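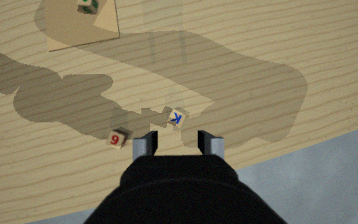 Rawiri Whitelaw wrote back that the stair rail on the east side should be marked as a fail until both brackets are refixed, and that he would sooner close the stairs for a morning than leave it at "monitor." The entry has been changed.

Mernville Community Hall
Building safety checklist, March

Entrance and stairs
Front door closes and latches: OK
East stair rail: FAIL. Lower two brackets move by hand. Stairs taped off.
West stair rail: OK
Stair nosings: OK. Step 9 is worn but still tight.

Fire and exits
Extinguishers in date and on hooks: OK
Exit signs lit: FAIL. Kitchen sign out. New battery ordered from Perkeo.
Rear exit clear: OK at 9 a.m. Stacked chairs were against it last month.
Posted occupancy limit: 103. The old card in the lobby still said 100 and has been taken down.

Kitchen
Hot water at sink: OK
Range hood filter: needs cleaning, greasy on the left half
First aid kit: short on burn dressings and medium gloves
Comment (Sneha Kandpal): The kit list inside the lid is out of date. Please print the new one before restocking.

Main room
Floor: one lifted board near the stage, screwed down during the visit
Window catches: OK except the second from the stage, painted shut
Ceiling stains: no change

Checked by Tamsin Gilchrist
Rail repair: Keegan Hollis, job 2068
Recheck stairs and kitchen sign when the rail job is closed.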